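Renting Out the Housework, One Handful at a Time
A home service from Goderix pays attention to the small jobs, and sells what it learns
By Jonatan Torvik
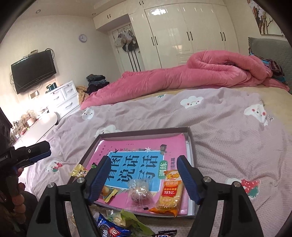
The Goderix home kit comes in a gray case about the size of a carry-on bag. Inside are 2 hand-held grippers, a charger and a printed card of chores. You use the grippers in place of your own fingers, and they record how each chore gets done. The recordings go to companies that train robot arms.

I had the kit for 4 weeks in January. It is offered as a service, so there is nothing to buy. Goderix sends it out, you work through the card, and you get paid for each session that passes review. A session runs 90 minutes, and I could stop and start as I liked.

The chores are ordinary ones. Load a tray. Clear a bed. Put the snacks back where they came from. A bedroom is harder than a kitchen counter, as I found out on the first evening. Sheets shift when you press on them, and anything set down on a mattress tends to lean. A flat book is worse still, and I spent a long time learning to tip one up by its edge before closing the jaws.

Small wrapped food was the best test. The jaws open wide, and the soft pads hold a plastic wrapper without much squeezing. Pastries came through in decent shape if I took them by the sides. Thin candy wrappers were another matter — they slid out more often than I would like to admit, and the card does not tell you what to do when that happens. The support desk does. Keep going, they said, and pick it up again. Dropped items are useful to the people who buy the recordings.

The grip is comfortable for the first half hour. After that I felt it in the base of my thumb, and by the end of a session I was ready to quit. Smaller hands may have a harder time of it.

Setup is simple. The app, made by Staseck, checks the light in the room and asks you to put away mail and family photos. You can delete a session before it uploads, and I did so twice without any trouble.

Two rival services are worth a look. Björklund pays more but wants a fixed schedule. Waltell takes only kitchens for now, and its grippers are heavier.

I would take the Goderix kit again for a month, with shorter sessions. A second strap size would help, and the company says one is on the way.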